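三月的一个下午,在Rasora看人教机器人写字

三月　文/本刊读者 小满

从车站出来要走一段上坡路,风很大,我到Rasora门口的时候头发已经不成样子了。前台的姑娘递给我一张胸牌和一双蓝色鞋套,说下午这一场人还没到齐,可以先去喝杯热茶。我哪里坐得住!报名页面上写着“可以亲手试一试遥操作”,我为这一句话请了半天假。

这次开放日一共放出300个名额,分好几场,每场再拆成小组。我们那组17个人,有带孩子来的,有附近学校的老师,还有两位从外地工厂赶来的工程师,一路上不停地问减速器和负载的事。带队的是实验室里一位做数据的年轻研究员,说话很快,讲到高兴的地方会倒着走路,差点撞上玻璃门。

先说展厅

展厅不大,十几分钟就能转完。墙上是Rasora这几年的项目时间线,从最早的单臂抓取一直排到现在的双臂任务。中间的玻璃柜里放着几代旧夹爪,最早的一代又厚又笨,指面上贴的橡胶都磨亮了。我很喜欢这种陈列,用旧了的东西比崭新的样机好看得多。

他们把一套教学流程叫作Kaslow。我原来以为是个软件的名字,听完才明白它管的范围挺宽:任务怎么拆、操作员怎么坐、一次示范录多长、录坏了怎么标记,都写在里面。同组的老师问,为什么不直接写程序告诉机械臂每一步怎么走?研究员想了想,让我们每个人从口袋里掏出钥匙,再放回去,然后问大家:刚才你的手指是按什么顺序动的?没有一个人说得上来。她说,人会做的事情里有一大半是这样的,说不清楚,可是做得出来,那就做给它看。

这个解释我回家以后给好几个人学了一遍,效果都很好。

两种教法

那天我们看到了两种示范方式。

第一种是手把手地教。机械臂切到一种很“软”的模式,人可以直接握着它的前臂推来推去,它会顺着你的力气走,松手就停在原处。展厅后面的小房间里有一台可以给参观者试,我握上去的第一反应是:好轻!它自己在抵消自己的重量,手上只剩一点点阻尼,像在水里推一根木棍。我带着它从一个木块上方绕过去,再慢慢放低,然后研究员按下回放,它就把我刚才那条歪歪扭扭的路线原样走了一遍,连我中途犹豫的那一下也在里面。看着自己的犹豫被一台机器认认真真地重演,感觉很奇妙,旁边的小朋友笑得蹲到了地上。

第二种是遥操作。操作员坐在另一边,手里握着一对小号的主手,主手怎么动,桌上的机械臂就跟着怎么动。好处是两只手可以同时用,人的身体也不会挡在镜头前面。缺点是手感要重新适应,尤其是深浅。研究员说新来的操作员头几天最容易犯的毛病就是往下压得太狠,因为隔着一层,总觉得还没碰到。

写字台

过了小房间再往里走就是大实验室,也是我整个下午待得最久的地方。里面同时排着几项任务,有叠毛巾的,有插接头的,我一眼看中的是写字。研究员说这项任务是他们和Mikkelsen合作做的,对方出题,他们出机械臂和操作员。

写字听起来像表演项目,站在旁边看了才知道有多难为人。一只手要管住纸,另一只手要管住笔,两只手都得有分寸:按纸的那只太轻,纸会跟着笔跑;太重,纸会皱。拿笔的那只更讲究,笔尖压下去的深度差一点点,要么没有墨迹,要么把纸戳出一个坑。我们自己写字的时候,这些全是手在悄悄地处理,脑子根本不过问。
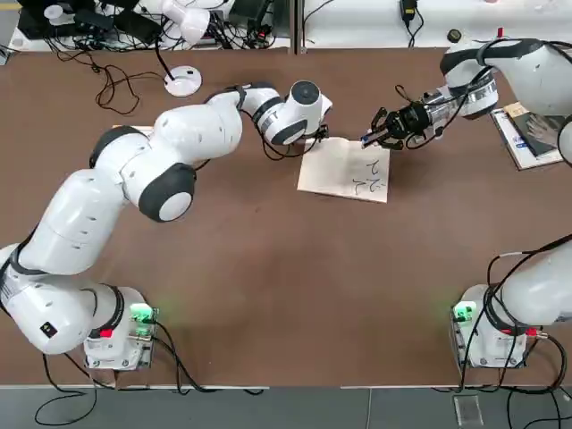 关于笔,我多问了几句

我是练过几年字的人(水平不提也罢),所以在这张桌子前面问题特别多,后面的人大概有点嫌我。

我先问笔是怎么选的。研究员说试过不少种,毛笔太软,铅笔会断,现在用的是普通的书写笔,坏了随时能换。我又问为什么不把纸粘死在桌上,那样不就只用一只手了?她说早期就是这么干的,确实省事,可是那样学出来的东西一换桌子就没用了,而且按纸本身就是很好的练习,两只手得互相配合,夹爪什么时候该让开、什么时候该换个地方按,都要从示范里学。

她还讲到一件我觉得特别有意思的事。不同操作员的示范放在一起,笔迹的“脾气”是看得出来的。有人起笔前喜欢在空中先比划一下,有人收笔很干脆,有人写到转弯的地方总要慢半拍。这些小习惯会一起进到数据里。他们内部讨论过要不要把空中比划那一下剪掉,后来决定留着,理由是看不出它有什么坏处,剪了反而动作接不上。

写字这项任务,他们攒了超过100段示范才开始第一轮训练。每一段录完,操作员都要马上打个标记,成功、失败或者“不好说”。我问“不好说”是什么情况,她说比如字写出来了,但是纸歪了,或者笔在夹爪里转了一点点。这种片段不会扔,单独放着,以后用来研究怎么补救。

和我一起挤在前排的工厂工程师这时候问了一句:那训练出来的字好看吗?研究员说,认得出来。全组都笑了,我倒是觉得这个回答相当可以!我刚学字那会儿,老师给我的评语也就是这三个字。

轮到我了

终于等到动手环节。给参观者用的是另一套简化过的遥操作台,任务也简单,把一支粗记号笔从笔架上拿起来,在白板纸上画一条横线。我信心满满地坐下去,心想横线谁不会画。

第一次,夹爪在笔旁边合上了,夹了一把空气。第二次夹住了,但是夹得太靠上,笔一碰到纸就往后仰。第三次总算画出一条线,前半截淡得看不见,后半截粗得像毛毛虫。工作人员在旁边提醒我别老盯着自己的手,要看桌上的夹爪。照着做之后真的好了很多,大概是眼睛搬过去以后,手也跟着搬过去了。到第五次,我画出了一条称得上横线的横线,得意得不行,还拍了张照片发给家里人,家里人回了一个问号。

我前面那个十来岁的男孩只用了两次就画成了,还在后面加了一个勾。研究员说孩子上手普遍比大人快,她猜跟打游戏有关系。

肩膀的酸是下来以后才感觉到的。主手本身不重,可是人一紧张就会端着胳膊。据说正式的操作员录一阵就要休息,椅子的扶手也是反复调过高度的。我以前读到“示范数据”四个字,脑子里浮现的是硬盘和表格,现在会先想到一个人端着胳膊,屏着气,把笔尖往下送。

提问时间

最后大家回到展厅坐下来聊了一会儿。有人问写字学会了能干什么,研究员说写字本身用处有限,他们看中的是里面那几样本事:薄的东西怎么按住,细的东西怎么拿稳,接触的时候力气怎么收。下一步打算把同样的做法搬到贴标签和填装文件袋上去,在Ovcombe的分部已经开始搭桌子了。

也有人问得很直接:模型学会了以后,操作员是不是就没事做了?她说目前完全相反,会的任务越多,想教的任务就越多,操作员一直不够。好的操作员很难找,要有耐心,手要稳,还得愿意把同一件小事做上很多遍,并且每一遍都认真。

我听到这里心里动了一下,散场以后真的去前台问了问招不招兼职。前台说可以留邮箱,我留了。

给想去的朋友

报名在他们官网的活动页,名额放得很快,我是半夜刷到的。下午场比上午场宽松一些,动手的时间也长。实验室里地上走线多,别穿拖地的裤子和高跟鞋。里面可以拍照,不能开闪光灯,操作员的屏幕请不要拍。带孩子去完全没问题,小房间里那台可以用手推着走的机械臂,他们能玩上半天。茶水间的姜茶很好喝,下坡回车站之前建议再来一杯。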